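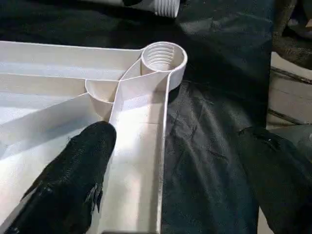

The autumn open day at Troltley Technical College was held in November 2018. I went for the second-year manipulation course, which fills one ground-floor room of the Mac Mathúna building. The welding shop and the drone net were also open and are not covered in this report.

The course has a single project, called Rolard. Students program a two-arm robot to assemble a small plastic table with screw-in legs. The table is a store-bought item and has not been modified. Each corner of the top has a threaded socket, and the leg has to be started square to the socket or it cross-threads within the first turn. A person corrects for this by feel. The arms have to be taught to do it, and most of the term goes into the teaching.

Work is done at floor level on a padded mat. The instructors moved it off the bench last January after parts kept sliding over the edge. The mat also lets the top settle slightly under load, so the socket height changes a little between runs. Students treat this as part of the problem.

The course notes split the job into stages: locate the top, place it underside up, pick a leg, align, start the thread, drive, release. Each team owns one stage and writes its own pass criteria. The align team accepts a tilt of up to two degrees. The drive team would prefer one degree and has said so in writing. 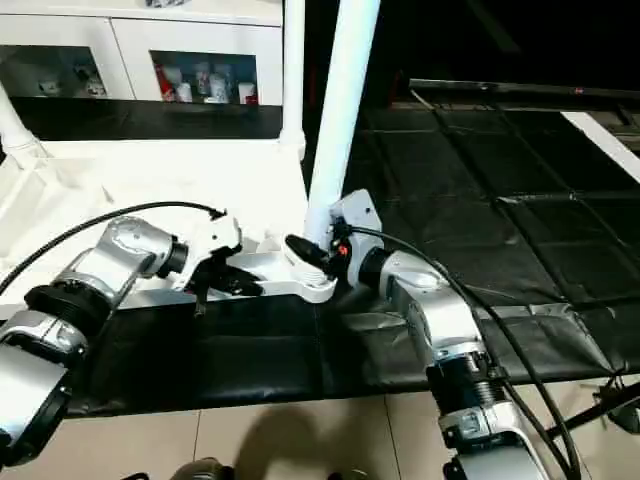
Mitsuko Yokoyama told our group that alignment was the wrong thing to worry about and that handover causes more failed runs. A leg is lifted by one gripper and often needs a second grasp before it can be turned. If that grasp is off axis, everything after it is off axis too. She suggested we watch the wrists and ignore the fingers.

Data is collected by teleoperation. A student drives both arms through the task while the joint positions and camera views are recorded, and the recordings are used to train the control policy. The target for the year is 1,000 recorded runs. The class had 200 usable ones at the time of my visit. A run is thrown out if the operator pauses too long, if a cable snags, or if a camera drops frames.

The wrist cameras were the part I had most questions on. They are small and sit close to the fingers, and a part held near the lens can take up most of the view. Exposure is the other difficulty. A white part beside black cloth pushes the picture to one extreme or the other, and the students have tried fixed exposure, automatic exposure and a lamp with a paper diffuser. Fixed exposure was in use.
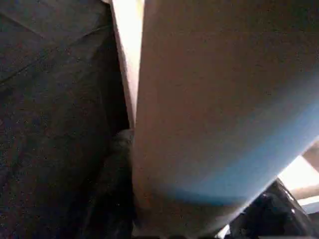

Photo: Troltley Technical College, Rolard project, wrist camera

Close views like this stay in the training set. The argument made by the students is that the policy will meet them in use and has to have seen them. The head camera is there to cover the gap. The two are synchronized in software, with an offset that is measured again whenever a camera is replaced.

Grippers are two-finger units. Finger covers are a consumable on this course. Varneck supplies the material in sheet form and the students cut and bond it themselves. Wear shows first on the edges, and a worn cover changes the grip on a smooth tube enough to matter. The log has a column for it.

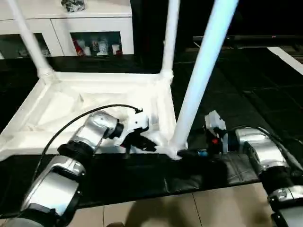
Right gripper at the base of the nearest leg, left gripper at the table frame.

The last part of the session was on driving torque. The policy has no torque sensor at the wrist and works from motor current, which is noisy at low speed. One team filters it heavily and accepts the delay. The other stops on position and checks afterward. No decision had been made between them.

Parking is behind the Mac Mathúna building, entrance from the canal side. The course takes visitors again at the spring open day, and groups of more than 9 should write ahead.

Comments (3)

pdelta
Does the two degree figure include play in the socket? On a molded thread that coarse I would expect the play alone to use up most of it.

Workshop_B
Stopping on position is fine until the leg length varies. Measure a batch first.

Anneke T.
Went in the afternoon and missed the torque part, so thanks for the notes. Are the pass criteria posted anywhere?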